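Chapter 7
Opening the Desktop Tower

By the end of this chapter you should be able to name the main parts inside a desktop tower, take out and refit a hard drive in its caddy, remove a processor from its socket, and record the work on a Brena job sheet.

Most office computers that come into a repair shop are ordinary towers, a few years old, and most of the work done on them is simple. A drive is changed, memory is added, or the whole unit is stripped so that its sound parts can go into another machine. The Irmont depot processed 3,610 towers in the last year covered by this edition, and 700 of those were taken apart completely. The remainder needed one part changed or were passed on as they were.

Before the side panel comes off, shut the computer down, switch off at the wall and pull out the power lead. Hold the front power button in for a few seconds to drain what is left in the supply. Lay the case on its side with the open face up, at a height where you can reach the whole interior without leaning on the metal edges. Fit your wrist strap and clip it to bare metal on the chassis.

Cabling is the first thing most students notice. The wires from the power supply are usually bundled and coloured by voltage: yellow for 12 volts, red for 5 volts, orange for 3.3 volts and black for ground. Data cables are flatter and come in whatever colour the manufacturer had in stock, blue being a common one.
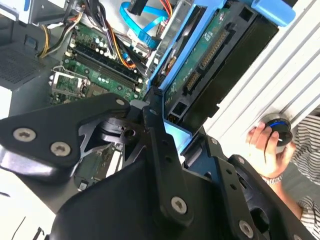 7.1 Finding your way around the board

Start with the processor socket. It is the square fitting with a metal retention bracket, and on most boards of this age the memory slots lie close beside it. Each slot has a small latch at the end that grips the module. With the slots and the socket located, the rest of the board is easier to place. The expansion slots run parallel to one another near the rear of the case, and the drive connectors are generally along the edge nearest the drive cage.

When a board is to be stripped, the processor comes out early. Release the lever, swing the retention frame open and lift the chip straight up by its edges. On many sockets of this type the contacts are fine sprung pins, and a single bent pin can make the board unusable. Do not touch them, and do not leave tools resting where they can fall in.

Keep your phone, drinks and loose screws out of the case. Screws go in the tray, in the order they came out.
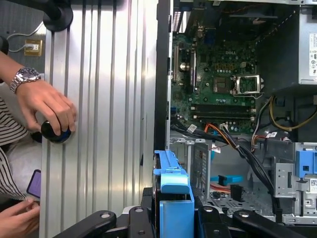

Workshop Hardware, Vol. 2, p. 113

7.2 Setting out the bench

Work from one side of the bench to the other. The tower goes in the middle, parts that have been removed go to one side, and parts waiting to be fitted go to the other. A processor should never be put down loose. Give it a slot or a tray of its own, where it can be seen and where nothing will be set on top of it. Drives stay in their caddies until you need them.

The Carroll benches used for the exercises in this book have slotted metal tops, so holders and stops can be bolted down wherever the job requires. A plain bench with an antistatic mat will do equally well.

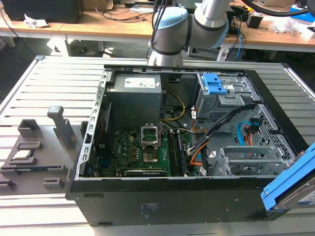 Label each cable with tape before you unplug it, even if there are only two or three. Write the same number on the tape and on the job sheet. When the drive cage has a release latch, try it once with the cage empty so that you know which way it travels.

7.3 Drives and caddies

A caddy is a plastic carrier that holds a hard disk and slides into the cage without screws. On some models the sides are squeezed together to free it; on others a coloured tab does the same job. The drive sits with its connectors facing the open end, where the power and data cables can reach them.
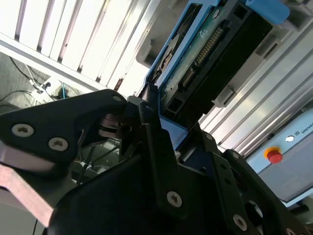

Unplug both cables before you pull on the caddy. Grip the plugs by their bodies, never by the wires. Slide the drive out level and support it from beneath, keeping your fingers off the circuit board and the connector. A drive that has been running should be left to spin down fully before it is moved.

Job sheets and the Vevorov parts list for this chapter were last revised 2018-07-31. Complete the sheet for Exercise 7A before you begin Section 7.4.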